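Posted February 2024 by Darcy Kowalchuk
Last updated: September

Unit 3 - Threads, fits and preload

A screw thread is an inclined plane wrapped around a cylinder. Lead is the axial distance advanced in one full turn; on a single-start thread it equals the pitch.

Most of the torque applied to a fastener goes into friction under the head and in the threads. Only a small share becomes preload. Lubrication therefore changes the clamp force at a given torque, and torque tables are valid only for the surface condition stated with them.

Closures follow the same geometry with different aims. A bottle cap uses a coarse thread so that it closes in few turns, and the seal depends on the liner or plug, with the thread supplying the axial load.

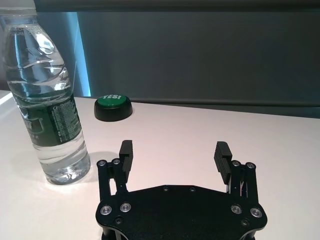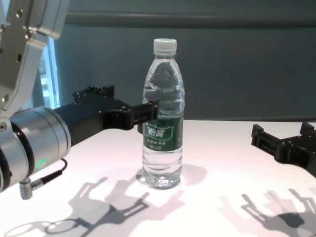 Screw closures on clear plastic bottles, next two.

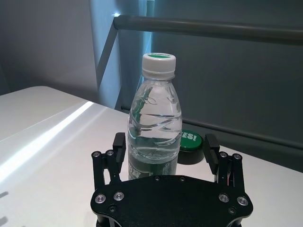
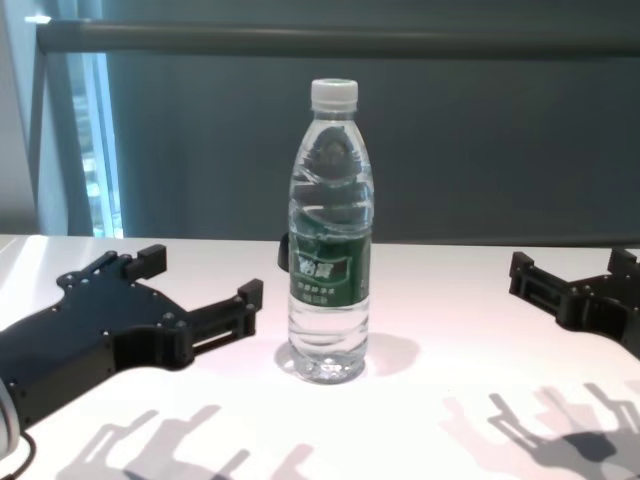 Audrey-Anne Fortin asked whether preload should still be calculated when the joint carries shear only. It should. In a friction-type joint the clamp force carries the shear, and the shank is not meant to bear on the hole.

Worked values: preload 900 N, friction coefficient at the interface 0.2, one shear plane. Slip load is 180 N. Repeat for a preload of 384 N - show units at each step.

Reading: Flindwood course reader, section 29.

Contact: Darcy Kowalchuk, Imeswood
Back to top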